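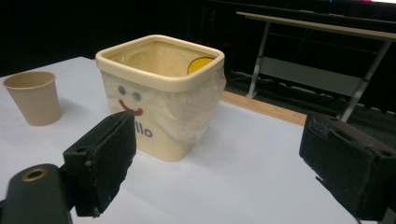

3.2 The cup task

By April our class had split into small groups, and mine got the cup-and-bin task. It sounds easy: pick up a paper cup, drop it in a little bin with a smiley face on it, done. I thought we'd be finished in one lab period (we weren't even close!). We used the hand-held gripper from the Evano kit, and each of us had to record our own tries before the robot arm at Rutherford got to learn from them.

Figure 4. The gripper facing the lined bin, with the cup standing off to the left.

The cup gave us less trouble than the bag. Clear plastic hanging over the rim seemed to confuse the tracking, and in our first batch of 90 tries we had to throw out 23 – most of them because the track jumped right as we got near the bin. Slowing down helped a lot, and so did starting each try with the fingers wide open. I also squeezed way too hard at first, and the foam pads only forgive so much. After that we agreed on a light pinch just under the rim of the cup, and the next batch lost only a handful of tries.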